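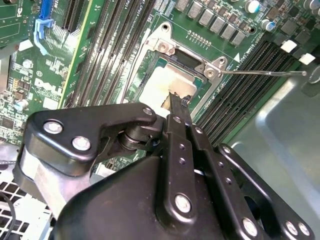
Finger down on the CPU, old paste still on it. Dell board, one of the scrap servers we practise on.

Thread on what we've been doing at Tasside this winter: showing an arm how to take processors out of old servers, by driving it ourselves and recording the lot.

Background first. Tasside takes in retired office and data centre kit. Memory and processors get pulled and tested, the rest goes for metal. The pulling is done by hand at a bench and it's slow, fiddly work on the thumbs.

In October we set up an arm at the end bench to see how much of that it could pick up from being shown. I do most of the showing. Before this I did the same job with a screwdriver for years.

There are two ways we show it. One is holding the arm and moving it through the job yourself. The other is sitting a metre away with a hand controller and driving it while you watch the board.

Moving it by hand is easier to learn. You feel the lever take the load and you ease off without thinking. The trouble is your own arms end up in the camera's view, and they won't be there when it runs alone.

So nearly everything we keep now is done with the controller. You lose the feel completely. For the first fortnight I was pressing far too hard on everything.

The socket goes in this order. Push the lever down a touch, out sideways from under its hook, then let it up slowly. Lift the load plate. Then the processor, by its edges, straight up.

The sideways bit is where most bad runs happen. A person does it with a fingertip and a sort of roll. The gripper doesn't roll, so you have to go down, across and up as three separate moves.

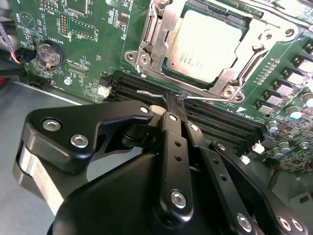 Memory is kinder. The latches at the ends of the slots open outwards and you push each one until it gives. The only rule I have is to come in from above, never along the board, or you catch the small capacitors on the way past.

We had a target of 400 good runs by Christmas and got there in the second week of January. The new one is 800. A good run means no restarts and nothing bent.

Bad runs get kept too, in a separate folder called Skosov, after the shelving in the room where the first drive lived. Lykkegaard is the good folder, same reason. Names stuck.

On a decent day I get 60 recorded before my concentration goes. After that I start rushing the lever and it shows. I'd sooner stop at lunch and do something else.

Things I'd tell someone starting out with a controller. Do it at the pace you want copied. If you hesitate over the socket for two seconds, you'll get an arm that hesitates over the socket.

Change the board often. We used one for the first week and the arm got very good at that one. Put it in front of a different layout and it went for where the lever used to be.

Shift the chassis between runs as well, even by a couple of centimetres, and turn it a bit. Same with the lights. We have a lamp on a bendy neck that gets moved every ten runs.

Pasted and clean processors both need to be in the set. Paste hides the edges and the arm seems to find the clean ones easier, so I've been doing extra with paste left on.

Where it's up to on its own: latches, nearly every time. Lever, more often than not. Load plate, hit and miss. Lifting the processor out, not yet, and I wouldn't trust it near anything we meant to sell.

Someone asked last time what the software is. The recording side is called Brorkska and it's ours, written in house, not for sale. It saves the camera and the joint positions together and that's about all it does.

Next is heatsink screws, which means a different tool on the end and learning the controller all over again. Will post when there's something to show.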